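The software that knows when to give up
Staniveck, August 19, 2021

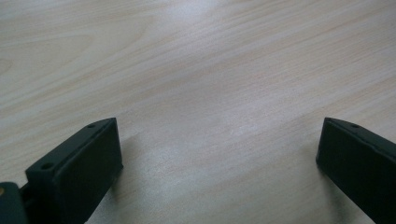 I'd come to Gunditz expecting to talk about hands, and spent most of my visit talking about tables. A bare one is surprisingly hard work for a perception program. Wood grain has edges, glare has edges, shadows have lovely crisp edges, and an eager bit of code will happily decide that any of them is a thing worth grabbing!

Their planner is called Curum, and in July it got a new rule – if it isn't sure, it looks again from somewhere else before it moves. Each second look costs 20 milliseconds (I had to ask twice, I'm hopeless with small numbers). The team replayed 3,000 old grasp attempts through it and found 300 where the earlier version had gone after a patch of shine or a knot in the wood.

What I liked most was the log viewer, a plain little window called Ivanyshyn. You drag a slider and watch the program's confidence wobble up and down, and after 2 cups of tea I was shouting at it like a football match. They're putting tablecloths in next, the patterned sort, and I've asked to come back for that.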